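Stutura Workshop Notes: Working Alongside the Machines

Since February the cup-stacking step at our Ziststead office has been moving over to automation, and I love what it's doing to the day! The people who used to clear and sort by hand are now the ones teaching. They pick up the grippers and do the job at their own pace, and every good run goes into the set. We have 345 so far.
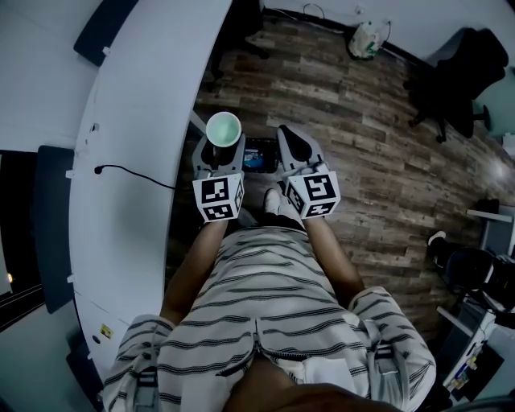
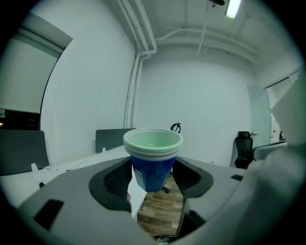
Picking up cups with the grippers

Close slowly. A paper cup gives before you feel it in the handle, so watch the rim — if it goes oval, ease off.

Hold a nested stack low down, on the bottom cup. Squeeze too high and the top ones ride up.

Keep sleeves short or rolled, and do up the harness buckles before you reach for the handles.

Looking after your shoulders

Swap after 71 runs, even if you feel great. Waltraud Wendt set that number after trying it herself for a week, and my neck agrees with her.

Stand close to the desk. Long reaches are what tire you out.

What changes for the rest of us

Less bending, more deciding. Waltraud now writes the task list every morning, and people argue with it (in a good way!). Put your own ideas on the sheet by the Clura cabinet — odd lids are next, and I can't wait to try them.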